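Call for Participants: Evaluation of the Terel Tabletop Handling Kit

Trarovgate is seeking operators for an evaluation of the Terel kit, a single-arm handling package sold to training kitchens and small test labs. The kit consists of one arm, one gripper, a control unit and the Funero task software. Work takes place at a fixed bench with toy kitchen items. Participants direct the arm through set tasks and record what the software reports.

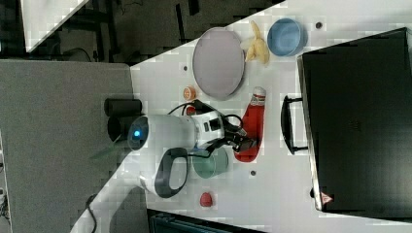 Do I need programming experience?
Applicants need none for the operator role. Tasks are started from a menu, and the log sheet is filled in by hand.

Each participant completes 2,000 pick attempts over the course of the evaluation, in blocks of 600 or fewer. A block may be paused at any point between attempts. Failed grasps are logged with a cause code and are not repeated within the same block.

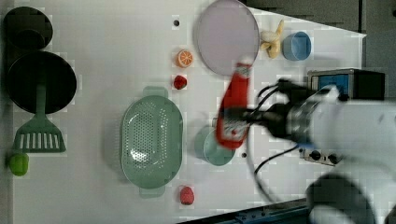

Two operator places are open. Sessions start at 9:00 a.m. and run through August. Applicants should be able to:

- stand or sit at a bench for a full session
- follow a written procedure without changing the order of steps
- write short fault notes in English
- attend the safety briefing before the first block

Nighat Paracha runs the briefing. It covers the stop procedure, the reach of the arm and the rules for placing items by hand.
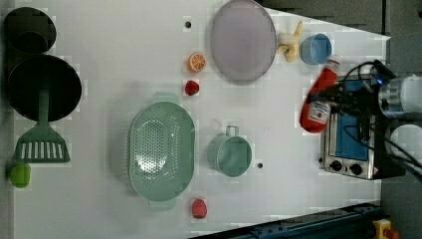 Logs are reviewed after each block by Aleksi Karppinen, who may ask for a fault note to be rewritten. Participants are paid by the session, including any session cut short by a software fault. Travel is not covered.

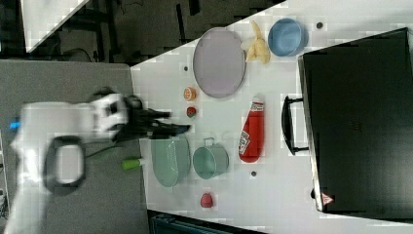
Item layout is part of the evaluation and is set from a printed plan. Operators place each item within the marked tolerance and confirm it on the log sheet before starting the arm. Bottles are a separate category in the fault codes. A ketchup bottle lying on its side, with the cap toward the plate, is entered as "flat, cap to plate," and the same wording is used in every block.

To apply, send a one-page summary of relevant work and your available hours to Efua Ackah, Evaluation Desk, Trarovgate. Put "Terel operator" in the subject line. Current employees of kit resellers are not eligible.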